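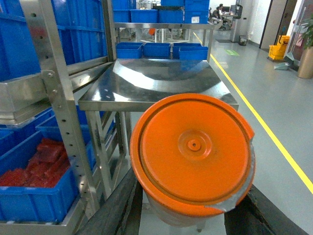 25 November 2020

Cold prep room, fittings and containers, continued from the June pages. Main job today was to settle where things live between the rack, the worktable and the back shelf, and to get a lid rule written down before the next delivery of buckets from Kasudik. The white buckets with the orange lids stay as the standard for brine and dry rub. Trygve Bakke wanted to go over to the square tubs, but the round ones wash out better and we already have the lids. What needs sorting is the tape. The gray tape over the rim is starting to lift at the end where it meets the orange plastic, and a lifted end is where dirt gets in. Tape on a lid is from now on a temporary mark only, to come off at the next wash.

Tried three ways of getting old tape residue off a spare lid. Warm water and dish soap, 14 minutes soak: most of the glue still there, went gray and sticky under the thumb. Cooking oil on a paper towel, then soap: clean, but it took two washes to get rid of the oil. Plastic scraper from the Dimex kit: quick, left fine scratches near the rim. Oil and soap is the one to use. Scraper goes back in the drawer.

Lids. Hjørdis Rønning weighed a batch of the spares and got 159 g for each of the old type and 175 g for the new. The difference is all in the rim, as far as I can tell by feel. New ones are stiffer to press on and need both palms. Old ones go on easily and come off easily, too easily when a bucket is full of liquid. Suggest old lids for dry goods only. Need a way to tell them apart at a glance – a notch cut in the lip with a file might do it. Not decided.

Worktable. The dished top is good for portioning, things don't roll off it. It is bad for standing a bucket on. Filled one with water to the inner line and set it in the dip, and it leaned enough that I would not turn my back on it. Buckets on the floor stand or on the flat shelf, never in the dip. Wiped down the front lip and the legs as well, the cross-braces had a lot of dried splash on the underside where the hose doesn't reach. Add the braces to the closing list.

Rack. Blue crates stay on the rack. Went over the bolts on the upright with the wrench, one took nearly a quarter turn, the rest were tight. Shelf spacing is on the holes we chose in June and I see no reason to move it. A full crate slides in with room for fingers on top.

Trevus sent the price for more blue crates of the ribbed kind. Haven't answered. Asked Panyasiri for the same in case they can deliver sooner – they want to know if we need drain holes in the base. Trygve says no, I say yes for the bottom shelf. Hjørdis to decide.

Length of the back shelf measured again because the old note was smudged: 107 cm between the uprights. Copy this into the front of the book.

To do:
Oil and soap for the remaining taped lids
Try the file notch on one old lid
Answer Trevus
New brush for the braces, long handle
Check the bolt on the upright again after the next full load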